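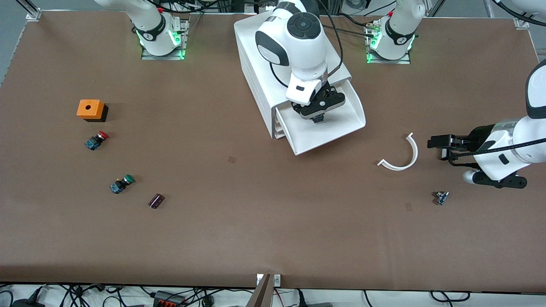 Progress report, April
Small parts sorting and storage, Flevonville workshop
To: grants desk, Statier
From: Dale Fehr

1. Where we are

Behind on the labelling, ahead on the sorting. Money fine. Short version is that, longer version below, written between two other jobs so forgive the state of it.

The grant was for getting the small parts out of the old tubs and into something a person can find things in. Stock at the start was 1,000 pieces or near enough as the old inventory had it, all mixed. First pass through the lot is done. Second pass (checking, throwing out the broken ones, pairing up what belongs together) is a bit over half way.

2. Trays

Went with the white plastic stacking ones, open at the front. Tried the lidded boxes from Nutus first, you'll remember those from the last report. Sent back. Lids a nuisance, people left them off and then stacked them anyway. With the open front you can see what's in the top one without lifting anything and you can get your hand in.

One stack lives on the brown work table towards the back. Parts get spread out on the left, sorted, then go across to the trays. Keeps one side for mess and one side for finished. Simple enough but it took us three goes to settle on it, the first layout had the trays at the front and sleeves kept catching on them.

Still to decide: whether the trays want a non-slip mat under. I think yes. Cheap.

3. The table

Matt brown top, staying with it. The old one was shiny and under the strip lights you lost anything pale or clear. Orange blocks show up a treat on it, the dark bits less so and we have had a few go astray. Might try a light cloth for the dark parts only. Not spending on it untill we've tried an old pillowcase.

Thin metal rail down the left side is useful, stops some things going over. Nothing along the front edge, and that is where bits end up on the floor. Have asked about a strip of something for the front. No price yet.

4. Sorting rules

Colour first was a mistake. Two parts of the same colour can be for completely different sets, so everything got handled twice. Now it goes by shape, then by whether there's a hole through it, then size. Colour last if at all. The square blocks with the round hole have their own tray and are the easiest to do, good for anyone starting out.

Odd ones go in the Bíró tray (named after the box they first turned up in, don't ask for a better system, it works). That tray is getting full. Needs a proper afternoon.

5. Labelling

Late. 300 labels ordered, wrong size came, too tall for the tray lip. Replacement batch promised, no date. In the meantime masking tape and a marker. It looks rough but it does the job and a couple of people have said they'd sooner keep the tape. Will use the printed ones anyway as they're in the budget and you asked for them.

6. Spend

Trays: within the line.
Labels: paid once, reprint at supplier's cost, confirmed by phone, waiting for it in writting.
Table: no change.
Mat and front strip: would come out of the small works line if you're happy. Please say by reply, don't need a form.

7. Next

Finish second pass.
Empty the Bíró tray.
Labels on when they come.
Write up the sorting rules on one side of paper, pin it by the table.
Count everything again so the closing figure is a real one. The old inventory was out by 9 on the one tub I checked, so I would'nt lean on it.

8. Things I need from you

A yes or no on moving money to small works.
Whether the final report wants the full parts list or just totals per tray. Full list is a lot of typing, would rather do totals.
Who the delivery note for the labels should be copied to now.

Receipts in the shared folder, same place as before. Morning calls are best, I'm on the floor after lunch and don't hear the phone.

D. Fehr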